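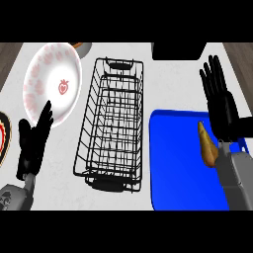 *Pink-rimmed plate with a strawberry in the middle, on a white counter*

# How do you keep printed plates from fading?

**berrypatch_jo**

I've fallen hard for old printed plates! It started with one soft pink floral dessert plate at a yard sale in October and now I have a whole shelf of them, mostly fruit patterns (strawberries, cherries, one very strange pear). I use them every day and I'd like to keep doing that. I don't want a display cabinet full of things I'm scared to touch.

My trouble is that two of the plates have started to look chalky in the center, right where the fork goes. The color on the rims is still fine. I've been running everything through the dishwasher on the normal cycle with Prinano tablets. Is it the tablets, the heat, or just age? And is there any way to bring the shine back once it has gone dull? One of the chalky ones has a Hägglund stamp on the bottom, if that tells anyone anything. No date on it that I can find.

Also, can these go in the microwave? A couple have a thin gold line and I've been avoiding it with those, but I'm not sure about the plain ones.

**kilnside**

Oh, welcome to the club, fruit plates are the best plates!

What matters most is whether the print sits over the glaze or under it. Hold the plate up near a window and tip it until the light skims across the surface. If the pattern looks a little raised or more matte than the white around it, it's probably over the glaze, and that kind wears away with washing. If the shine runs straight across the picture without a break, the print is likely underneath and will take a lot more. Run a fingertip over the edge of a flower too – sometimes you can feel it before you can see it.

For the over-glaze ones I'd stop using the dishwasher today. Warm water, a small squirt of mild dish soap, soft cloth. No scouring powder, no green side of the sponge, and don't leave them soaking overnight. I line the sink with a folded towel because mine is steel and I'm clumsy.

About the chalky look: try white vinegar and water, half and half, on a soft cloth for a minute, then rinse well. Keep it off the gold and off any raised print. If it was hard water film, it'll come off and you'll be thrilled. If nothing changes, the glaze itself is etched and you can't polish that back at home. I have a few like that and still eat toast off them every morning.

Gray marks where the fork goes are a different thing. Those are often metal from the cutlery, and a paste of baking soda and water lifts them with light rubbing. Test a spot on the back first!

Stacking matters too. The unglazed foot ring on one plate scratches the face of the one below. I cut circles out of old felt and slip one between each pair. It took me an evening and cost me 2 dollars. I keep my stacks to 10 plates, any higher and I start pulling from the middle, which is how I lost a very nice cherry one.

Sadly I can't help with the stamp.

**mugs_and_more**

I wash mine in the dishwasher and they're fine. Use the low heat setting and don't let them touch each other. Heltach makes a rack insert with rubber posts that holds small plates apart, I love mine.

No microwave for anything with gold, it sparks. For old plain ones I wouldn't bother either, just heat the food in something else.

**berrypatch_jo**

Thank you both so much! I did the window test and the pear is definitely raised, so it's hand washing for the pear from now on. The vinegar worked on one of the two chalky plates and it looks wonderful. The Hägglund one didn't change at all, so I guess that's etching. Off to find some felt!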